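# The Long Way Through the Dishes

My grandmother washed up in an order that was never written down and never once broken. Glasses went first while the water was at its cleanest, then the silverware, then plates, and the roasting pan last of all, with a good deal of muttering. I was allowed to dry from the age of 5, standing on a step stool with a towel over my shoulder like a waiter, and I can't think of anywhere I learned more about my own family.

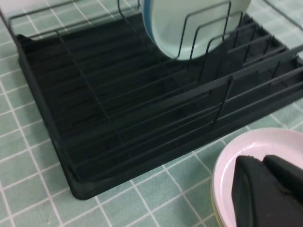
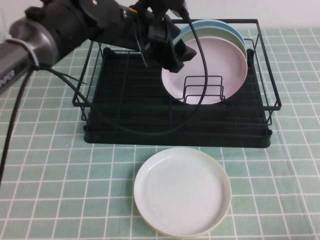
*A black dish rack on pale green and white squares.*

I've been thinking about those evenings all winter, ever since we moved into the little house on the hill in Hirmont. It has a pear tree, a porch that leans a bit toward the road, and no dishwasher, and I'll admit that on the day we signed the papers the last of those bothered me a great deal more than the porch. We had owned a dishwasher for 20 years. I had opinions about how to load it, and so did everybody who ever stayed with us.

The first week I sulked. I bought paper plates at the market in Bunting and told myself they were for the move. By the second week the paper plates were gone and there was a pot of bean soup to deal with, so I ran the sink full, rolled up my sleeves, and discovered that the window over the faucet looks straight down the valley to the Trora road. You can watch the school bus come all the way up with its lights on. I must have stood there with my hands in the suds until the water went cool, and I didn't mind a bit.

Since then I've been asking people how they do it, which is a wonderful way to get strangers talking (try it on a slow train sometime). Some swear by two basins and some will only wash under a running tap. One woman at the bakery told me she saves the forks for her husband as a matter of principle -- she hates the tines. A retired mail carrier up the street does his breakfast bowl and his supper plate together at night with the ball game on the radio, and won't be hurried through either one.

There's a good bit of history in it, too. The Bunting library has a shelf of old household manuals, and I spent one wet February afternoon with a fat one that runs to 400 pages. The chapter on the scullery begins on page 106 and goes on at tremendous length about soda, sand, and the moral character of a person who leaves a greasy kettle overnight. I have left a greasy kettle overnight many times. I copied out the part about rinsing glasses in very warm water and letting them drain upside down, and my tumblers do look better for it.

What I hadn't expected was the company. When the machine did the work, we all drifted off after supper, one to the couch and one to the mail and one to goodness knows where. Now somebody has to wash and somebody has to dry, and you can't very well look at a phone with a wet saucer in your hand. My teenage son, who answers most questions with a shrug, told me the whole plot of a book over a lasagna dish. It took a long time to get that dish clean, and I may have gone over the corners more than they needed.

We could still put a dishwasher in. There's a spot beside the stove where it would fit, and the fellow at Cirkeo Appliance has written me up a price, which is stuck to the refrigerator under a magnet shaped like a trout. I look at it now and then, usually after company. Last Sunday we had both sets of cousins and a ham, and I looked at it pretty hard. Then my sister picked up a towel and started in on the story about the canoe, and we were at the sink until almost ten.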